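Notes on Letting a Room by the Month

It is now three years since the rear bedroom of this house was first offered to paying guests by the month. Several readers have written to ask how the arrangement is administered, and the following notes are intended as a general reply. They concern one house and one room only, and local rules on lodgers should be checked before anything is signed.

The first matter is the length of stay. Guests are accepted for a minimum of one month and a maximum of six. Shorter stays were tried during the first spring and were discontinued, as the laundry and the exchange of keys took up more time than the rent repaid. Most guests are on work placements in Clevberg, and a smaller number are between leases.
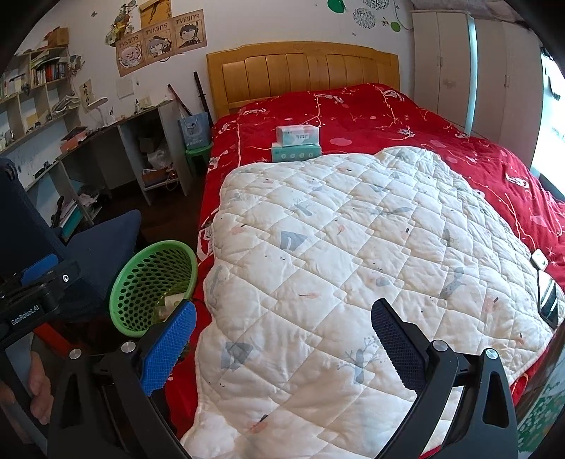 Rent is set once a year, in March, and is not adjusted for the season. The present figure is 863 a month, with heat and water included. A deposit of 200 is held separately and returned within ten days of departure, less the cost of any breakage. Bedding is supplied by the house, and guests are free to bring their own if they prefer it. The bed is made up with the red printed spread and the white quilted blanket, and both are listed on the inventory that each guest signs on arrival. The inventory runs to two pages and has settled every disagreement to date.

The second matter is the written agreement. For the first year there was none, and this was an error. A guest who had intended to stay four months left after five weeks, and neither party could say with confidence what was owed. The current agreement was drafted with the assistance of Rhun Powell, a retired conveyancer, who reduced an eleven-page model to three. It covers notice, visitors, quiet hours after 10 p.m. and the use of the kitchen. Notice is fourteen days on either side.

Repairs have cost more than was expected. The budget for the first year was 1,000 and the sum spent was over 3,000, most of it on the boiler and the back stairs. The stairs were relaid by Rinaldi, a local firm that can be recommended without reservation. The Allon boiler has been less satisfactory and is now on its second pump. Prospective hosts are advised to have the heating inspected before the first guest arrives - and to keep the report.

Housekeeping is shared. Guests clean their own room, and the house attends to the hallway and the bathroom. Trash is collected early in the morning, so anything to go out should be brought down the evening before. Paper and food waste are kept apart in the kitchen.
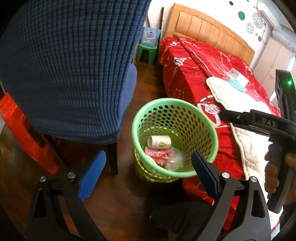
The bedroom wastebasket, between the chair and the bed.

Mail addressed to former guests is kept for two months and then returned to the sender. Parcels are a separate difficulty, as the Graro depot will not release them without a matching name, and guests are asked to give the house as a care-of address.

A further note will deal with insurance, once the renewal terms have been received.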